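# The long table

At twenty past twelve, the man opposite me unwraps a boiled egg. He does it carefully, with his laptop pushed back the width of a hand, and he says sorry before the shell is off. I have known him for one morning. I already know that his boiler is broken, that he doesn't rate his sister's new boyfriend and that he types with enormous force. Now I know about the egg.

This is working life at a shared table, and for a fair number of people who used to have a desk it is simply working life. The desk, with its drawers and its dead plant and its drawing by somebody's child, has been on the way out for years. In its place has come one big surface with people all round it, in the style of a farmhouse supper or a meeting of minor barons. I went to Kellbridge to sit at one for a while and find out whether it was as bad as my colleagues say. My colleagues have offices with doors, so they may not be the best judges.

Clirnel makes booking software for village halls, badminton courts and the sort of function room that smells of other people's christenings. It began in 2000 above a shoe repair shop and now fills the upper floor of an old seed warehouse near the canal. It has 52 staff. They used to sit in rows, each with a low grey partition that hid you from the chin down, so the whole company looked like a shelf of busts.

The partitions went in the spring, and the man who got rid of them was Elias Obeidat, who runs operations and has been forgiven by most people.

"I thought there would be a bit of grumbling about noise," he told me. "The grumbling was about drawers. I had no idea what people kept in drawers. One person had a full set of shoe trees in there. There was a kettle. I had grown men asking me where their soup would live."

The soup went to lockers. Each is tall enough for a coat and too narrow for a coat with anybody's bag, and they are assigned through an app called Parna, which also tells you which tables are busy, which are meant to be quiet and where your team has settled for the day. Parna is cheerful. It has a little leaf that grows when you book ahead. Several people at Clirnel told me, unprompted, that they would like to kill the leaf.

## Where everybody sits

The idea behind a free-for-all table is that people will move about, bump into one another and have thoughts they would otherwise have missed. What people do is choose a seat in the first week and then defend it like a seabird. By the second week, Obeidat says, he could have drawn a plan of the floor with his eyes shut. The support team had the end by the windows. The developers had their backs to a wall, as developers will. Finance took the corner with the best view of who was coming in late.

Nobody had booked these seats. Nobody needed to. A cardigan on the back of a chair will do the work of any software, and a mug will hold a place overnight. I sat down on my first morning in what looked like a perfectly ordinary spot and was treated with such kindness, by so many people, that I understood at once I had done something terrible. The seat's usual owner arrived, said "No, no, honestly, you stay there," and spent the morning perched at the far end, looking over at me as you'd look at a new tenant through the window of your childhood home.

I moved after lunch. Relief went down the table like a breeze.

The seabird behaviour has its uses. New starters can find the person they need. There is always somebody within leaning distance who remembers how the refunds work. Still, it makes you wonder about the leaf.

## Elbows

Most of the rules of the long table are old ones, and anybody from a big family knows them. Don't spread. Don't reach across. Don't look at your neighbour's plate, or in this case their screen, though you will, and you'll discover that they too have spent ten minutes reading about a celebrity's kitchen extension.

Then there are the newer rules, which have had to be worked out by trial and resentment. Calls are the worst of it. A person on a call at a shared table is a person talking loudly to nobody while you sit an arm's length away pretending to be made of wood. Clirnel has booths for this. The booths are upholstered in mustard felt and get hot within minutes, and people come out of them looking as if they've been told something. So the short calls get taken at the table ("I'll be two seconds"), and the short calls get longer, and before you know it you have sat through an entire negotiation over the floor markings of a leisure centre.

Food comes next. There is no ban on eating at the table, because Obeidat tried one and it lasted until he was seen with a samosa. A truce applies. Cold food is allowed, crunchy food is allowed before ten or after four, and fish is a matter for your own conscience. The egg was right on the line, which is why its owner had said sorry.

And there is the wobble. Put enough people at one table and it becomes an instrument. One leg jiggling under finance can be felt in marketing. My heavy-handed neighbour sent a steady tremor through my tea all morning, and when he deleted something in anger the spoon moved.

## The chair question

I had expected to hear about tables and spent much of my time hearing about chairs. Chairs are where the feeling is. When the rows went, the company bought a batch of new ones at £445 apiece, a sum every single employee can quote, and there weren't enough to go round, so the old ones stayed on as well. The result is a class system on castors.

The new chairs are supposed to belong to no one. They travel in the night. A good chair left by the windows at six will be found next morning in the corner with finance, set to a stranger's height, its arms at a stranger's angle. People have taken to marking theirs. I saw a ribbon, a dab of nail varnish and a luggage label from a holiday in Crete. Obeidat disapproves of this in principle and has, I noticed, a small strip of green tape on the underside of his own.

"It came like that," he said.

For those who give up on the whole business there's Toprak, a café across the footbridge, where the tables are the size of dinner plates and you can sit by yourself for as long as you go on buying lentil soup. At eleven in the morning it held what I took to be a good part of the support team. They were all at separate tables and they were all facing the wall. Nobody spoke. It was the most contented group of workers I saw on the entire trip, and they had gone out in the rain to get there.

## What you get for it

I'd like to report that the long table is a swindle, and part of it is. It saves money on floor space, and any plan that saves money on floor space will be found to be good for the soul. When I put this to Obeidat he didn't argue. They'd had eight rooms up there once and now have three, and the rent on the rest of the floor went towards keeping people on during a thin winter. It isn't the reason given in the staff handbook, where the word "spark" turns up more than I'd like.

But I was there when a woman from support put down her headset and said, to the air, "Why does it keep doing that?" Four heads came up. One of them knew. It was sorted out in less time than it would have taken to write the email, and then somebody passed the biscuits, and then a man I hadn't heard utter a word all day told a long, filthy and beautifully constructed story about a badminton club. You don't get that behind a partition. You might not want it, either, but you don't get it.

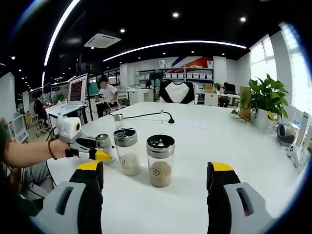
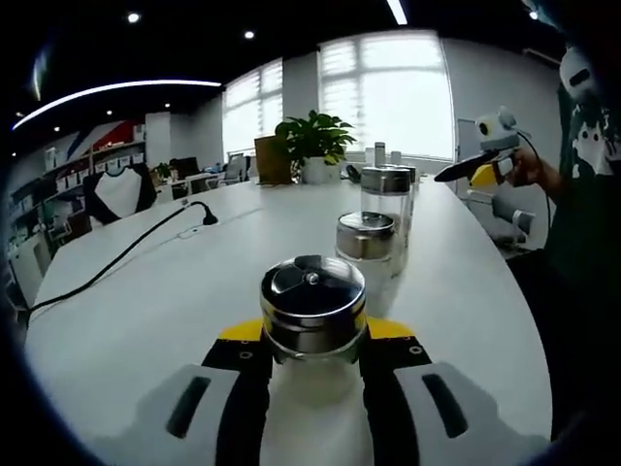

**Is a shared table any cheaper for a company than giving everyone a desk?**

It usually is if people are in only part of the week, as fewer seats are needed and the floor can be smaller. The saving shrinks once you add lockers, call booths, decent chairs and whatever app is used to book it all. Clirnel reckons it came out ahead because it gave up rooms at the same time. A firm that keeps the same floor and has everybody in every day may save very little beyond the price of the partitions.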